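Sorting Small Household Goods by Bin Color
Term project report, Storage and Packing module
Submitted 8/3/23

1. Purpose

Our group wanted a simple way to store small items that come in round containers. Toothpick tubs are a good test item. They are light, they tip over easily, and a full one spills everywhere if the lid comes off. Most kitchens keep them at the back of a drawer where they get lost.

The plan was to give each kind of item its own open bin and to tell the bins apart by color alone, with no written labels.

2. Materials

Three open plastic bins: yellow, red and cream
Toothpick tubs with screw lids, from the Pranard store
A plain white table against an off-white wall

We looked at the Wavberg drawer system first. It has closed fronts, so a tub has to be found by opening drawers, and we dropped it. The Ukeo bins were cheaper but too deep.

3. Layout

The bins go side by side in a row, yellow on the left, red in the middle and cream on the right. Toothpick tubs belong in the red bin and are stored upright. The rule we wrote for the red bin was one tub behind the other, so that both lids can be seen from above – one is pale blue-gray and the other is pale pink.

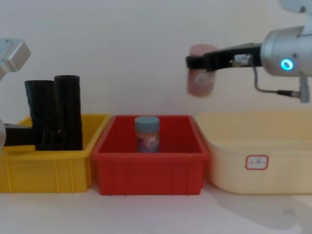
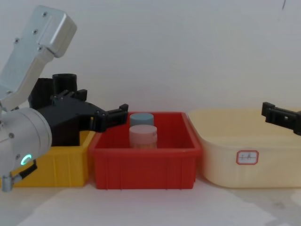
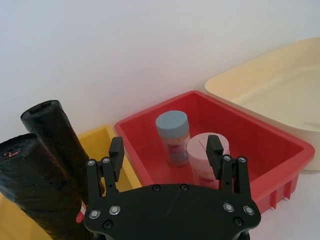

4. Observations

Standing the tubs up worked better than laying them down. In our first trial in August we laid them flat and they rolled to the side of the bin each time it was moved. Lid color was more useful than the printed label, which is hard to read from above.

The ribs on the bin walls made no difference to how the tubs stood. The wide rim on the red bin was useful for lifting.

5. Problems

With only two tubs the red bin has a lot of spare floor, and a hard push will still knock them over. A cardboard divider from a Mendonça box helped, but it bent after a few uses.

6. Next steps

Try a stiffer divider
Test the same layout on a shelf at eye level, where the lids are harder to see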